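Siditz 240 Bench Vise
Workshop Equipment > Vises and Workholding > Bench Vises

Item 521
In stock, ships from our Garrido warehouse

The Siditz 240 is a cast iron bench vise for repair shops, school workshops and home garages. It bolts to any solid bench top and holds metal, pipe and timber for filing, sawing, drilling and light bending. The base turns through a full circle and locks with two side levers.

We have carried the Siditz line for several years, and the 240 is the size most customers settle on. It is large enough for gate hinges, axle parts and lengths of angle iron, and one person can still lift it onto the bench. If you mostly work on small parts such as locks or sewing machine fittings, look at the Oloren table vise instead. It clamps to the bench edge and comes off when you need the space.

Construction

The body and the sliding jaw are gray cast iron. The main screw is steel with a square-cut thread, and it runs in a replaceable nut held in the body by a single bolt. The screw is covered along its upper side by the slide, so filings mostly fall clear of it. You will still need to brush it out from time to time.

The handle is a plain steel bar with a ball at each end. One ball is threaded and can be taken off, which lets you slide the bar out when the vise sits close to a wall. Please do not put a length of pipe over the handle for extra force. Most of the cracked bodies we see come from this, and the warranty does not cover it.

Behind the jaws there is a flat area for light hammering. It is meant for straightening nails, setting rivets and flattening small brackets. It is not a full anvil and should not be used with a sledge.

The body is painted and the slide is left bare. Vises leave the factory with a coat of heavy grease on the slide and screw. Wipe this off before first use and put on a thin film of light machine oil.

Jaws and jaw covers

The jaw plates are hardened steel with a crosshatch pattern on the face. They are held by two screws each and can be turned over when one side wears. Replacement plates are sold in pairs.

The pattern grips well but will mark brass, aluminum, plastic and finished wood. For these materials use jaw covers. We stock three kinds:

Rubber-faced covers, magnetic back. Good for painted parts and threaded rod. They give slightly under load, so they are a poor choice for accurate filing.

Aluminum covers, magnetic back. Firmer than rubber, and the better choice for brass fittings and machined parts.

Fiber covers, screw on. These replace the steel plates and stay in place. Schools tend to order them for woodwork rooms.

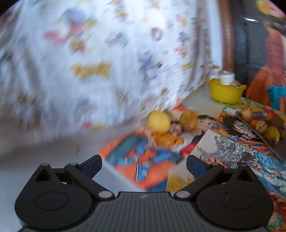 Covers for the Siditz 240 also fit the older Cekent vise of the same jaw width, but the screw-on type needs the longer screws supplied in the spare parts kit. If you are not sure which vise you have, measure across the jaw face and check the underside of the base for a casting mark. Send us both and we will match the part.

Specifications

Model: Siditz 240
Item number: 521
Type: Swivel base bench vise
Body: Gray cast iron
Screw: Steel, square thread
Jaw plates: Hardened steel, reversible
Base rotation: Full circle, two locking levers
Mounting: Four bolts, not supplied
Color: Blue
Warranty: 10 years on the body and sliding jaw, one year on the screw, nut and jaw plates

In the box

Vise with swivel base
Handle with removable ball end
Hex key for the jaw plate screws
Mounting template on card
Instruction sheet

Mounting the vise

Put the vise over a bench leg if you can. A bench top that flexes will take the force out of every hammer blow and every stroke of the saw, and in time the bolts will work loose.

Set the vise so the fixed jaw stands slightly past the front edge of the bench. This lets you clamp a long piece vertically with its lower end hanging down past the bench top. A common mistake is to mount the vise too far back, and the only cure is a new set of holes.

Mark the holes with the card template and drill straight through. Use bolts with wide washers under the bench, or a steel plate if the top is softwood. Wood screws are not strong enough for this vise, even long ones. Tighten the bolts evenly, use the vise for a few days, then tighten them again.

For height, stand next to the bench with your arm bent. The top of the jaws should come level with your elbow. Lower is better if you mainly saw, and higher if you mainly file small parts. Where several people share a bench, set it for the person who uses it most and give the others something firm to stand on.

Care

Brush the filings out at the end of the day. Do not blow them out with an air line, which pushes them into the nut and can throw them into your eyes.

Oil the slide and the screw every month in normal use. A shop that cuts a lot of cast iron should do it more often, as the dust soaks up oil. Once a year, wind the sliding jaw all the way out, support it with your free hand as it comes off the end of the thread, and clean the whole screw with a rag and kerosene. Grease the thread before putting it back.

Leave the jaws slightly open at night. In a damp shop, oil the jaw plates as well.

If the handle turns but the jaw does not move, the nut bolt has probably come loose. It can be reached from below once the vise is off its base. If the jaw moves but will not hold tight, the nut is worn and should be replaced. Both jobs take a wrench and a little patience — no special tools.

From the repair counter

Obadia Nyaga has run our repair counter since we opened it and has rebuilt more of these than anyone else here. His advice to buyers is to order a spare nut with the vise. It is a cheap part, it is the first one to wear, and having it on the shelf saves a week of waiting. He also asks that customers sending in a vise for repair remove the jaw covers first, as loose covers get lost in shipping.

Spare parts

Jaw plates, pair, with screws
Main screw
Nut with bolt
Handle with ball ends
Base locking lever, each
Spare parts kit (nut, bolt, plate screws, longer cover screws)

Parts for the 240 do not fit the smaller Siditz vises, apart from the locking levers, which are the same across the line.

Ordering and delivery

Single vises go out by parcel carrier in a wooden crate. Orders for schools and training centers can be sent on a pallet, which usually costs less per vise and arrives with less damage. Tell us if there is no forklift at your end — we will book a truck with a tail lift.

Orders placed before 3:00 in the afternoon are packed the same day. We close for stock count in the last week of May, and orders received then are packed when we reopen.

Check the crate before you sign for it. Cast iron does not bend, so a hard drop can leave a hairline crack that is easy to miss under the paint. Look closely around the bolt holes and where the jaw meets the body. If you find damage, keep the crate and contact us before mounting the vise. We cannot take back a vise that has been bolted down, except under warranty.

Related items

Oloren table vise, clamp-on
Cekent pipe vise
Jaw covers, rubber, aluminum and fiber
Mounting bolt set with wide washers
Bench brush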